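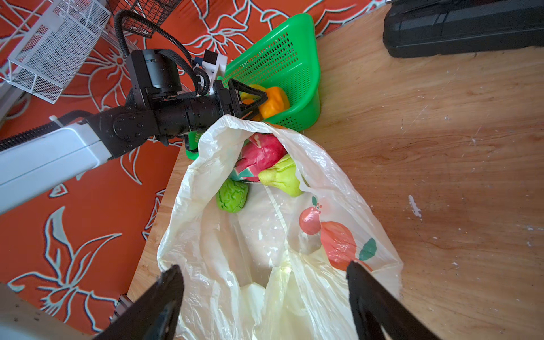
Play groceries in a bag with fruit printed on it.

I stopped doing one big grocery trip a week back in July and I have been meaning to write down how it went. A few people asked in the comments on the freezer post, so this is for them. It's mostly about fruit, which was the problem in the first place.

The old way was Wednesday after work. I would drive to the big store on Pilkington, fill the cart, and come home with enough food for seven days. By Saturday the berries were soft. By Monday there was a pear nobody wanted and half a bag of grapes going brown at the stems. I don't think we were unusual. I bought for the week I planned to have and then had a different one.

What changed it was a notebook. I wrote down everything I threw out for one month, with the price next to it if I still had the receipt. The total was $57, and $44 of that was fruit and salad greens. Meat was zero. Bread was two heels and a bun. I had assumed leftovers were the big waste in our house and I was wrong about that.

So now there are two trips. The first is still the big store, but only every other week, and only for things that sit: rice, canned tomatoes, oats, flour, dish soap, onions. I keep that list on the side of the fridge and it hardly changes. The second is the produce stand in Valside, which I pass on the way home anyway. I stop there two or three times a week and buy what we will eat in the next couple of days. I don't bring a list. I do bring a limit, which is whatever fits in one bag.

The stand is more expensive on some things. Apples are higher. Lemons are a lot higher, and I still get those at Pilkington in the net sack. Peaches and plums were cheaper all summer and tasted better too. Pears are a toss-up. They sell them hard, and I've learned to put them on the counter and check near the stem every morning. When it gives a little under your thumb it goes in the fridge or in a lunch that day. I used to put them straight in the fridge, where they stayed hard for a week and then went mealy.

Other things I've worked out about keeping fruit:

Bananas go by themselves on the other side of the kitchen. Everything near them ripens too fast.

Berries don't get washed until they're going to be eaten. I tried the vinegar rinse and it does help, but I never get them dry enough, and then I've made it worse.

Grapes last longest in the bag they came in, at the back of the bottom shelf. I bought a vented produce box for them, a Zivetti, and it was fine, but the bag works the same and takes up less room. The box holds batteries now.

Citrus lasts in the drawer. On the counter it looks nice and dries out.

Melon should be cut the day you buy it. An uncut melon in my house is a decoration. A cut one in a container is gone by the next night.

Then there's the odd stuff. The stand gets in a few things I don't know how to cook or cut, and my rule is one of those per visit at most. Dragon fruit was a disappointment the first time, very mild, but it was good cold with lime. Quince I would not buy again unless I had an afternoon free. Persimmons I like, but only the squat kind you can eat firm.

The extra stops take time. I timed one and it was 17 minutes from turning off the road to getting back on it, and that included waiting behind someone paying in coins. Three of those a week comes out close to what the old Wednesday trip took, before you count the shorter trips to Pilkington. I don't mind it. The big store at 5:30 was the worst hour of my week and now I go there on a weekend morning when the lot is half empty.

The bags are the part I haven't solved. I own plenty of cloth ones and they are always in the house when I'm in the car. So I come home with plastic ones and they go under the sink, and the pile under the sink gets used for wet swimsuits, muddy shoes, and lining the bathroom trash. I put two cloth bags in the trunk last week. One is already back in the hall closet with library books in it.

As for the money, I kept the notebook going a second month. We threw out $20 worth of food, so $37 less than before. The total grocery bill went down a little less than that, with the higher price on apples and a few impulse jars of Flanora honey, which I'm not giving up.

I haven't tried this in winter yet. The stand cuts its hours when it gets dark early, and I don't know what they carry besides squash and potatoes. I may end up back at one big trip until spring, with more frozen fruit in it. Frozen cherries are fine in oatmeal. Frozen peaches I've had less luck with, so if you have a brand that doesn't turn to slush, leave it in the comments.

Next post will be the pantry shelves, once I finish painting them.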